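Aug 14, 2023 – Vedanix today published a review of nickel supply claims made by battery metal developers, and it finds less there than the headlines suggest.

The review looked at 322 supply announcements. Only 12 named a buyer, a price formula and a start date. Most of the others were letters of intent, which either side can drop without paying a cent.

Vedanix also questions the Lotolell nickel project. Its owner, Kandance, said in April that the mine would ship up to 900 tons of concentrate a month. The permit on file allows 400. Kandance says an amended permit is coming – it has not said when, and Vedanix could find no application.

"A plan to ask for a permit isn't supply," the review says. "We would like to see the paperwork before anyone counts the tons."
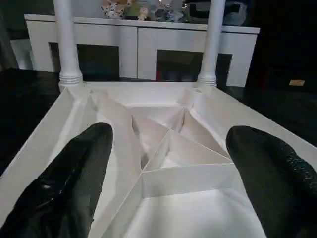

Will Lotolell ship any nickel next year?
Vedanix doubts it. The access road has no funding, and the only smelter in talks, Nair, has not signed.

The full review is free on the Vedanix website.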